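Practice Rooms for Robots That Can't Open Doors Yet

A kitchen cabinet door is a hard test for a robot. The knob is small, the fingers have to close around it squarely, and the arm has to pull without slipping or twisting. Doing that a few thousand times on a real machine wears out the machine and the cabinet.

Dritalberg, a small software firm, sells a way to do the early part of that work on a computer. Its Giketti package is a set of simulated homes with doors, cabinets and handles, ready for a customer's own robot model. We spent 8 days with the current release, starting with a two-armed robot and an interior doorway.

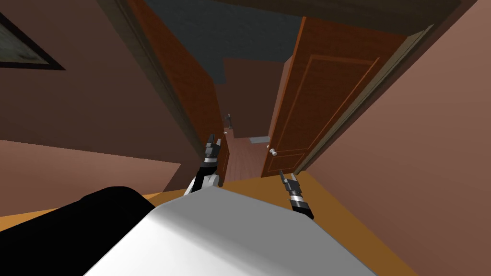 Both grippers out in front of the robot in a Giketti interior, with the doorway beyond.

The package has 48 rooms. Setup took me most of a morning. The installer wants a recent graphics card and will refuse to go on without one, which the product page mentions only in the small print. After that, loading a room took 40 seconds on our office desktop.

"People ask for prettier rooms," says Bianka Kozma, who runs the product. "We put the hours into hinges and handles first."

It shows. Walls and ceilings are plain, and the light is flat. Wood gets a grain texture and the panels have modeled edges, so a gripper view has something to work with at close range.
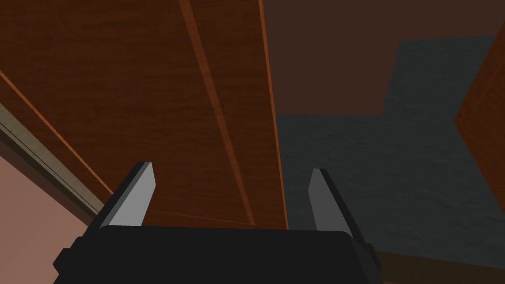
Wrist view, with the fingers open below a wood panel.

Each room comes with several viewpoints, and you can record from all of them in one run. The body view is the one I used most. It keeps the arms and the room together, and it makes a bad approach easy to spot. The tilt takes getting used to. A setting called Level View is supposed to correct it, but it reset itself every time I changed rooms.

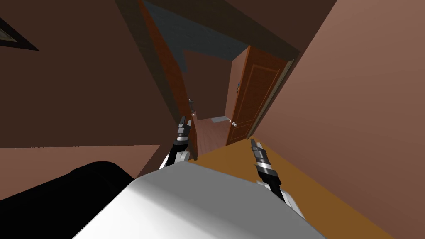
The body view takes in both arms, the open door and the hallway past it.

Garnet Li tests household robots at Baudry and has used Giketti for 7 months. She likes the handle library best. Knobs can be swapped, resized and moved from a menu, and the grip force is logged at each step.

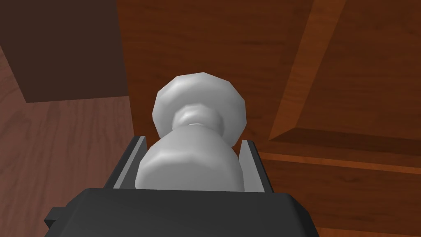 Her main complaint is shape. Curved parts are built from flat facets to keep the simulation fast, and she would like a finer option for contact tests, even a slow one. Kozma says that is planned for the release due in May.

Fistine, the closest rival, has better lighting and fewer handles. It also runs on older hardware. For door and cabinet work I would still pick Giketti. Dritalberg licenses it by the seat, and a trial with two of the rooms is free to download.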